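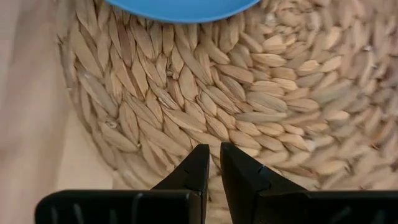 Viernes, 4 de diciembre. Taller, mesa clara.

Seguimos con los salvamanteles redondos para Cuesta. El pedido son 40 piezas y hay que decidir esta semana si vamos con el trenzado de hoja o con el cordón liso que mandó Plukgate. Yo sigo prefiriendo el de hoja.

Fibra: en la ficha de Proditz pone jacinto de agua, pero So-yul cree que en este lote hay mezcla con junco marino. A simple vista no lo distingo. Pendiente de preguntar al proveedor antes de poner nada en la etiqueta.

Tejido. El dibujo va en anillos desde el centro, con los segmentos pequeños y apretados al principio y más largos hacia el borde. En el centro el tono es más pálido. Yaowalak dice que se puede igualar seleccionando las tiras antes de empezar, yo lo dejaría así. Hay cabitos sueltos repartidos por la superficie – repasar con tijera curva, sin quemar. La última vez que quemamos puntas quedó olor dos días y hubo que apartar varias piezas.

Prueba con plato: usamos el azul. El contraste con la paja es bueno y Kyu-ri quiere ese color para el catálogo. A mí me interesa más el apoyo. Falta probar con vaso de pie estrecho, que es donde se quejaron los de Gisska, y con un cuenco pequeño puesto cerca del borde.

Peso: dejar 2 kilos encima durante el fin de semana y mirar el lunes si la trenza recupera. Ro-un tiene las pesas en el armario del fondo, pedirle la llave.

Limpieza: paño húmedo y secado en plano. No colgar. En la prueba anterior, la pieza colgada se deformó por un lado y no volvió a su sitio ni con prensa.

Tiempo de tejido por pieza: unos 80 minutos según Woo-jin, contando el remate. Con la trenza ya preparada debería bajar a 60. Si no baja, el precio que dimos a Cuesta se queda corto y hay que hablarlo antes de cortar más material.

Pendiente:
– humedad del almacén, el higrómetro sigue sin pila
– muestra de cordón liso con el mismo diámetro para comparar
– decidir si el borde lleva puntada de refuerzo. Woo-jin dice que no hace falta, Yaowalak dice que sí
– devolver a Proditz el rollo oscuro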